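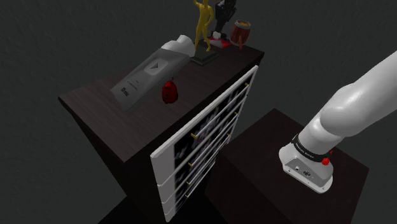 3 min read

Zurkden has released version 2 of Bakau, its open motion planning and simulation package for single-arm manipulators. The update replaces the old grasp planner, changes how contact is handled in the simulator and adds a replay tool for finding out why a run went wrong. It was posted on 21/04/2018 together with the scene files used in its own regression tests.

The largest change is in the planner. Earlier versions of Bakau picked a grasp first and then searched for an arm path that could reach it. If no path existed, the planner threw the grasp away and started over with the next one on the list. In rooms with furniture close to the base of the arm, that could mean a long series of failed searches before anything moved. The new planner keeps up to 50 grasp candidates alive and grows one search tree toward all of them. A candidate is dropped only when the wrist cannot be placed without touching a surface.

The test scenes were rebuilt to put pressure on exactly that part of the code. They are household layouts with the arm mounted on a pedestal next to a dresser or a cabinet, and small objects to be picked up among other small objects. Drawer handles get their own collision shapes. In version 1 they were merged into the front panel, and the planner would happily route the elbow through the space they occupied.

There are 300 start states in the regression set, spread over 14 layouts. Each one is run with the same random seed on every commit, and a change that makes any layout worse is held back until someone has looked at the replay.

Perception has been split off into a separate process. It reads color and depth from the rendered cameras, including the one on the wrist, and publishes object poses with a confidence value for each axis. The controller slows the approach when confidence along the approach direction falls under a set limit – a behavior that used to be hard-coded as a fixed distance from the target. Users who relied on the fixed distance can still turn it on in the configuration file. 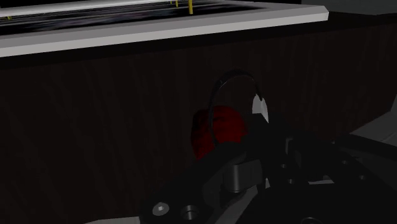 Close-range tracking is still the weak point, according to the release notes. Once the fingers are near the target they hide part of it from the wrist camera, and the pose estimate begins to drift. Bakau now freezes the estimate when the visible part of the object becomes too small, and finishes the motion from joint positions alone. The notes describe this as a stopgap. Dark objects against dark furniture remain difficult, and so do thin parts such as loops and handles, which the segmentation step tends to assign to the background.

The replay tool was contributed by Werkis, which has used the package in-house since February. It records joint commands, planner state and camera frames on one clock, and lets the user step backward from a failure to the last plan that was still valid. Logs can be cut down to a time window before they are shared. The viewer runs without a graphics card, though playback is slow with more than one camera stream loaded.

Contact handling has been changed as well. Finger pads were modeled as rigid boxes, which made held objects jitter and sometimes jump out of the grip. They are now treated as stiff springs with a friction limit, and the solver takes smaller steps only while a contact is active. Free motion through the room runs at the same speed as before.

Existing scene files need to be converted. A script is included, but it does not carry over custom friction values – these have to be entered again by hand. The Python interface is mostly unchanged. Two calls for loading grasps have been renamed, and the old names print a warning.

Support for the Lambrakis controller board is listed as experimental. Trajectories can be sent to the board, but the stop signal is not yet passed back to the planner, and Zurkden advises against running it on hardware without an external stop circuit.

A maintenance release is planned to fix a memory leak in the pose publisher. Mobile bases and two-arm setups are not supported in this version.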